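Wekarano Plates: notes on sorting and stacking dinner plates by colour

README, third revision, May

What this is

A set of recordings and hand-written labels about one household chore: taking round plates that are spread over a table and getting them into stacks. Each record has a start layout, an end layout, the colour names we gave the plates, and a short note on how the stack ended up. There are 600 records in the main folder and 35 in the folder called leftovers, which is where anything went that we couldn't agree on.

The set was put together under the Wimard project. The plates are plain, in muted and bright colours. We've left out makers' names because we never found out who made half of them.

What we were told it would show, and what we think it shows

The original pitch said that colour-sorted stacking is a good stand-in for clearing up after a meal. We have our doubts. After a meal the plates are dirty, they aren't all round, and there's a fork on most of them. Nothing in this set has food on it. If you want to say something about real washing up, please look elsewhere, or at least say in your write-up that every plate here was clean.

It's better suited to smaller questions. Does a stack of mixed sizes lean more than a stack of one size? Do people agree on which plate is "peach" and which is "cream"? On the second one, the answer is no, and we have 173 records with two different colour names to prove it.

Colour names

The label file uses these words: cream, peach, beige, tan, terracotta, orange, red, purple. The first four are a mess. The same plate can be cream in one record and beige in the next, depending on the light and on who was filling in the sheet. Terracotta and red were also mixed up early on. Purple is the only name we'd trust without checking.

We did try a printed colour chart from Bateck. It made things slower and the labels no more consistent, so the chart column is blank after the first batch. Don't read anything into the blanks.

Stack labels

"Low" and "tall" are judged by eye, against whatever other stack is in the same record. There is no fixed height behind them. A tall stack in one record may well be shorter than a low one in another. Somebody suggested measuring with a ruler, which was a fair suggestion, and it wasn't done.

"Touching" means the rims meet or nearly meet when seen from the front. From the side there may be a gap. We wouldn't build anything on this label.

"Neat" should be ignored. It was meant to be dropped in the second revision and is still there because a script expects it.

Surfaces

Start layouts are mostly on the butcher-block table. Stacks are also found on the raised shelf, a light tan board on dark supports. The two don't look alike in colour or height, so a record that compares plates across them is comparing the backgrounds too. Beige rims over the tan board are the worst case, and plenty of wrong labels come from there.

Known problems

Record numbers run up to 1000 with large gaps. The missing ones were never made; the numbers were handed out in blocks and not all the blocks were used.

The Thursday batch has its start and end layouts swapped. We fixed the ones we noticed.

Plates partly hidden in the start layout are labelled anyway, usually from memory. Treat those colours as guesses.

Terms

Use it for teaching or research, and keep this file with it. If you pass on a cut-down copy, don't call it the full set.

Plates spread on the butcher block first, then two stacks on the shelf board. 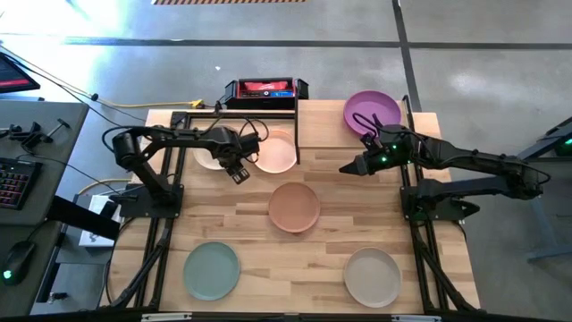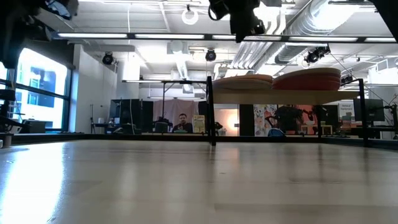 Comment received from Núñez, added with permission: I used the main folder for a class on labelling and I think you're too hard on the colour names. The disagreements were the most useful part for us. I'd keep both names in every record and stop trying to pick a winner. I do agree about "neat", though. My group spent a whole afternoon on that column before anyone read the README, so could you move the warning to the top?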